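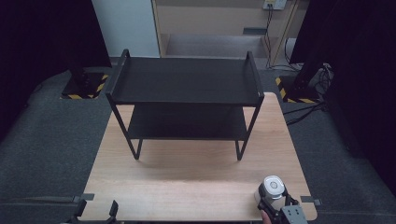

Review: Ukmont two-tier countertop rack, as used in gripper trials
Issued by the Dorkcombe Handling Laboratory, 5 December 2018

The Ukmont rack was purchased in September for trials in which jars are placed on and taken from a shelf with a hand-held gripper. It was chosen for its low price and open front. This review covers its suitability for that work and reports a fault which other laboratories may wish to note.

Assembly took 30 minutes and required no special tools. The finish has worn well. Over 200 placements were completed on the upper tier without difficulty, and the raised ends are a useful guard against items being pushed off sideways. 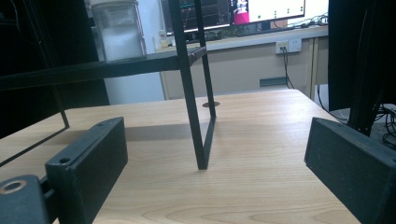 The fault concerns the lower tier. On 37 occasions the gripper struck the underside of the upper shelf while being withdrawn, and on 2 of these the whole rack moved and a jar fell. Thin black bars are difficult to judge from the gripper's own camera, particularly where two of them meet the table in a narrow upside-down V, and operators tended to notice the leg too late. Clear glass holding white granules made matters worse — a broken jar means a long clean-up and a risk of cuts.

No injury was recorded. Work on the lower tier was stopped after the second fall and resumed with plastic containers only.

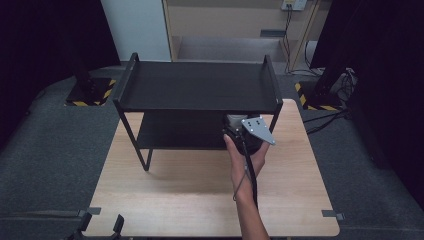
The Tran gripper used in the trials was inspected and no defect was found in it. The laboratory considers that the gap between the tiers is too small for a tool of this size, and that the rack is too light to be used unfixed. The supplier, Nostadham, has been asked whether a taller version can be provided — a reply is awaited.

Recommended for upper-tier work. Not recommended for lower-tier work with glass.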